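Zahira Sinaga
Play food maintenance, a thread. I look after the pretend-kitchen shelf at the Clomo toy library and get the same cleaning questions every month, so I'm writing the answers down once.

Zahira Sinaga
First, sort by surface, ignoring what the thing is supposed to be. A soft carrot and a hard carrot have nothing in common except the name. I use two piles: anything that takes up water, and anything that doesn't.

Zahira Sinaga
Hard pieces get warm water and plain dish soap, with a soft brush for the seam and the stem. The join between stem and body is where the dirt sits. Most of the visible gray line on an eggplant is there and comes off in one pass.

Zahira Sinaga
Do not soak hollow pieces. Many have a pinhole or an open seam from molding. Water goes in easily and comes out over several days. To check, squeeze the piece next to your ear. If it breathes, wipe it and keep it out of the sink.

Zahira Sinaga
Matte and glossy finishes age differently. Glossy shows every scratch and wipes clean. Matte hides scratches and holds on to skin oil, so a lemon will look fine and feel tacky. Go by touch on the matte ones.

Zahira Sinaga
Soft pieces: read the tag if there is one. With no tag, spot clean. Damp cloth, a drop of soap, blot, second damp cloth with no soap, then flat on a rack overnight. I don't hang them by the leaves. The leaf seam is usually the weakest stitching on the whole item.

Zahira Sinaga
Pull test on the leaves before anything goes back out. Hold the body in one hand and the top in the other, steady tension, count to 5. If a gap opens, it goes in the repair box. I restitch with doubled polyester thread and bury the knot.

Zahira Sinaga
Darmawan Pelupessy asked about washing machines. Mesh bag, cold, gentle, 30 minutes at most, no dryer. I've done it for soft pieces with a tag that permits it. The stuffing clumped in one out of the last batch and had to be worked loose by hand.

Zahira Sinaga
Red contrast stitching on orange fabric is worth a bleed test. White cloth, damp, press on the stitch line for a minute. Color on the cloth means no machine, and no sharing a bag with anything pale.

Zahira Sinaga
Plates. Plastic ones wash like ordinary dishes, but I keep ours off the bottom rack of the dishwasher. A plate with a shallow rim warps slightly there and then rocks on the table, and small children will rock it for as long as you let them.

Zahira Sinaga
Rim height matters more than diameter. Round food rolls. A shallow rim stops a lemon that has been set down and does very little for one that has been dropped – if you are buying plates for this, put a lemon on one and tilt it.

Zahira Sinaga
Scratches on a glossy plate: leave them. I tried a plastic polish on one of ours and ended up with a cloudy patch the size of a coin next to the original scratch. The scratch was less noticeable.

Zahira Sinaga
Storage. Hard and soft in separate bins. Soft pieces at the bottom of a mixed bin come out flattened and take a while to recover. Ours are open-top bins with a 40-piece limit, set by what one person can check before closing.

Zahira Sinaga
Labels: Erlinda Sebastian wants pictures on the bins, I want words. We have both now. Ours say HARD and SOFT, hers say fruit and vegetables, and the eggplant has been filed in all four places.

Zahira Sinaga
Bare wood tables are fine for play food as long as nothing is put down wet. Ours has rings from before my time. Aníbal Ayala sanded the worst one with 400 grit, oiled it, and made a lighter ring. We stopped there.

Zahira Sinaga
Last one, mixed sets. Soft carrot on the plate, yellow lemon and purple eggplant on the wood. Different finishes, so different cloths.
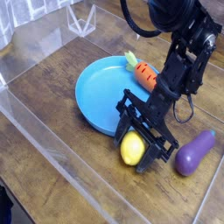
Clomo, January

The carrot is spot clean only. The eggplant gets the brush at its teal-green stem, and the lemon gets the touch check. Replies are open if you have a method for tacky matte plastic that doesn't involve solvent.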